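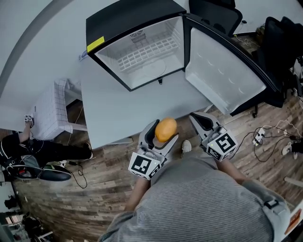
March 13, 2020

5 min read

Search this diary Type and press enter

I slept badly again. At four I was awake and listened to the pipes, and at half past five I gave up and made tea. I drank it standing at the window. The street was wet and the bakery had its light on already, so at least one other person in Suscombe was awake.

The letter from Koller came yesterday and I have now read it enough times to know it by heart. The rent goes up by 200 a month from April. They write "in line with the market," and they write also that they value me as a tenant. I looked up the word "value" in my old dictionary, to see if it has a meaning I did not know. It doesn't.

So I must decide if I stay here or move to Fellum. I have been pushing this question in front of me since before Christmas, like a shopping cart with a bad wheel. In Fellum there is the apartment above the pharmacy, 2 rooms, with a kitchen where a person can turn around. It is cheaper even than what I pay now. But the bus to work takes fifty minutes, and in the evening the last one leaves early, so no choir for me anymore, or only half of the choir, and then I must run out in the middle of the alto part.

I made a list in the evening with two columns. I was taught this method in school and I still believe in it, although it has never once told me what to do. On the side of Fellum I wrote: money, quiet, the river, morning sun in the bedroom. On the side of Suscombe I wrote: choir, library, the walk to work, I know where everything is. Then I wrote "tired" and I could not decide in which column it belongs.

At work everybody talked only about the virus. The office may close from next week, and we were told to take home what we need. I took my cushion, the good stapler, and the plant, which did not like the wind on the way home. I don't know what a person does at home all day with a stapler. If I work from home, then the fifty minutes of bus are not important, and the whole left column changes. But for how long? Two weeks, they said. A colleague from the second floor said it would be until summer and people laughed at her.

After work I went to the big store for ordinary things and it was not an ordinary visit. There was no rice. There was no flour except a small bag of chestnut flour, and I bought it, and now I am the owner of chestnut flour. The line went back to the frozen fish. People were polite, but they looked into each other's carts. I looked also. I was ashamed of my 5 cans of tomatoes, and at the same time I wished that I had taken more.

I called my sister in Halberg in the evening. She has a fever of her own making, I think, from reading the news. She wants me to come and stay with them until this is over. I said I would think about it, and she said that I always say this. It is true. When we were children she had already eaten her ice cream while I was still reading the board.

We spoke also about our mother's garden, who will do the beans this year if we can't travel. My sister thinks the neighbor could put them in. I said the neighbor plants everything too deep. We had almost an argument about beans, and then we both became quiet, and she asked if I am eating properly.

Later I did my accounts. I have 1,325 in the savings, if I don't count what I keep for the dentist. This is enough for the move, and it is also enough for half a year of the higher rent, and so it does not help me either. The dentist has sent a message that he cancels everything which is not urgent. My tooth has not been asked.

I wrote to the woman who has the apartment in Fellum and asked if I may see it a second time. I wrote the message three times – the first was too stiff and the second sounded as if I had already signed. She answered quickly. I can come, but she will stand in the hallway and I should please not shake hands.

It is almost eleven now. The plant has lost two leaves. I have put it by the radiator, then away from the radiator again. Tomorrow I must iron, answer Koller, and find out what one bakes with chestnut flour.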